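From: Azra Dimitrov
To: shop-automation list
Date: September 25, 2018
Subject: Re: Can an arm do the kitting bench yet?

Kneževič wrote:

> We still pack every Pemer kit by hand, 172 of them on a normal shift.
> Four blocks and some round fittings go in a tray. A new hire learns
> it before lunch. I keep reading that robots are ready for this kind
> of job, and the sales people from Famo told me the same thing in May.
> Is anyone on the list really doing it, or is it all demos? My wife
> wants to know when one will empty the dishwasher, but I would settle
> for the bench.

Short answer from the Basetham side: partly, and only if you set the job up for the machine.

We have been trying almost the same task, white blocks into a shallow white tray. Every block has a printed square tag on it, and there is a board with four more tags lying flat on the table. The arm goes by the tags. Take them off and our setup has no idea where anything is. So the first question for your bench is whether you can put a tag on your parts, or hold them in a fixture so you don't need one. If your customer won't accept a sticker, plan on the fixture.

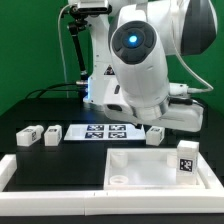
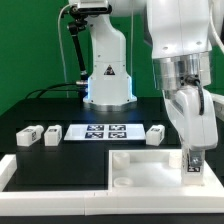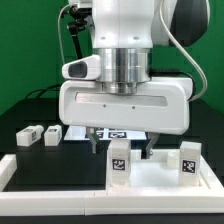
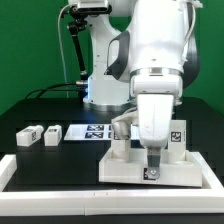 Block and tray work at Basetham. The board with the four tags is on the table behind the tray.

Now the numbers, which are ours and won't match yours. In our last long run we asked for 112 placements and had to step in on 7. Most of those were a block set down on the edge of a part already in the tray. A person feels that and shifts it over without thinking. Our arm keeps pushing until the force limit stops it, and then somebody has to walk over, clear it and restart. That walk costs more than the bad placement does.

Speed is the other problem. I can fill a tray by hand before the arm has its second block in. You could run it through the night and come out ahead on count, but then who clears the stops?

What I would not try yet is picking from a bin. Our blocks start out on the table with space between them. When we dumped them in a heap we gave up after 50 tries. Small round parts are worse for us than blocks, and I would keep those on the manual side for now.

As for the dishwasher, tell her no. Wet glasses, forks lying every which way, a different load each night and no tags on any of it. I would expect a machine to do your bench well before it does your kitchen.

If you want to go ahead, send me the outside dimensions of the Pemer tray and how much play there is around each block. The clearance will tell us more than anything Famo has in the brochure. If it is tight, see if you can get a chamfer on the pockets first. That helped us more than any change to the software.

Azra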